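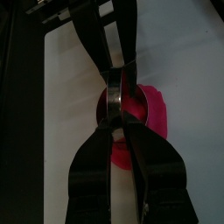

Kitchen Small Things: What to Keep by the Counter

The spring clear-out at the Lozano Street shared kitchen starts on 4th March, and the small things shelf goes first. It was last sorted in October. Since then it has filled up with cups, strainers, trays and loose utensils, most of them fine to use and hard to find when you want them.

Birdie Thibodeaux is in charge of the shelf this year. Her plan is to keep one of each everyday item at the counter and move spares to the hall cupboard. Anything chipped, split or missing a part goes in the discard bin by the back door. Please wash items before you bring them over, and dry the wooden ones the same day.

Plastic and wood will be stored apart. Bowls and strainers go on the lower shelf, trays stand on edge behind them, and wooden boxes get the top shelf, away from the sink. Spoons and other utensils should stand in a cup with the heads up.

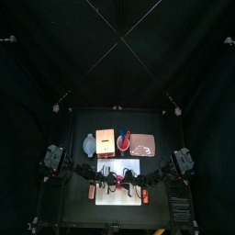 Can I leave my utensils standing in a cup, or do they have to go in the drawer?

A cup is fine, as long as it stays at the counter and holds no more than it can without tipping. The drawer is for knives and anything with a sharp edge.

Labels are at the front desk. Write your name and unit number on one and stick it to the base of the item, where it will not get in the way. Items with no label will be treated as shared. If you find something of yours in the shared group later, tell Birdie and she will take it off the list.

Iestyn Jarman is looking after straps, clips and hooks, which have ended up in the same boxes as the cookware. Straps should be hung up, with any clips left fastened so the pairs stay together. He has set aside $67 for new hooks and would like to hear from anyone who has spare ones before he spends it.
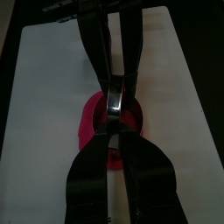 Two black straps that appear to join at a metal clip or buckle.

The shelf will be back in use the morning after the clear-out. Questions can go in the box at the front desk.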